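Emodley Adult Learning Center
Household and Facilities Skills, Unit 4: Storing Drinking Water and Keeping Doorways Clear
Handout for enrolled students

Scope of the unit

Unit 4 covers the storage of drinking water in small workplaces, with attention to the floor area near doors and to open shelving. Students should have completed Unit 2 (Lifting and Carrying) before attending the practical session on Saturday. The session meets in the Prudville annex and is led by Rizwan Ansari.

1. Where water is kept

Large water jugs are heavy, awkward to grip when full, and usually delivered to the nearest open stretch of floor. In many rooms that is the foot of a door or the short piece of wall beside it. Students will be asked to identify such places on a floor plan and to propose another location for each. A suitable location has a level floor, is out of direct sunlight, and leaves the full swing of the door free.

Full and empty jugs are stored apart. The practice at the Arthorpe site is to keep full jugs on the left and empties on the right, with a strip of tape on the floor between them. Other arrangements are acceptable provided that they are written down and posted.

2. Wire shelving

Wire shelves allow air to pass and are easy to wipe, but small items tip or fall through the grid. A liner or shallow tray is recommended for anything narrower than a hand. Heavy items belong on the lowest shelf. Full jugs are not to be placed above waist height under any circumstances.

Mixed shelves should be sorted before any new item is added. The sorting sheet from Unit 2 may be reused - extra copies are kept with the Illés workbook in the front office.

3. Doors and latches

A door that is seldom used still counts as a doorway for the purposes of this unit. Before placing anything on the floor nearby, open the door fully, note the area it crosses, and check that the latch can be reached without leaning over stored goods.

4. Assignment

Choose a room in which water is stored. Draw a plan of the floor, mark each door and shelf, and write a page on what you would move and in what order. Allow some 28 inches of clear walking space along the main route. Plans are graded out of 71 points, and late work is accepted only by arrangement with the instructor. 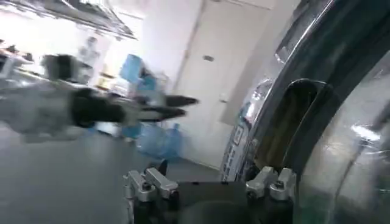 Barnabás Major: Does the rule on separating full and empty jugs also apply where the supplier collects the empties the same day? At our building they stand by the door for an hour at most, and I would like to know whether to mark them on the plan.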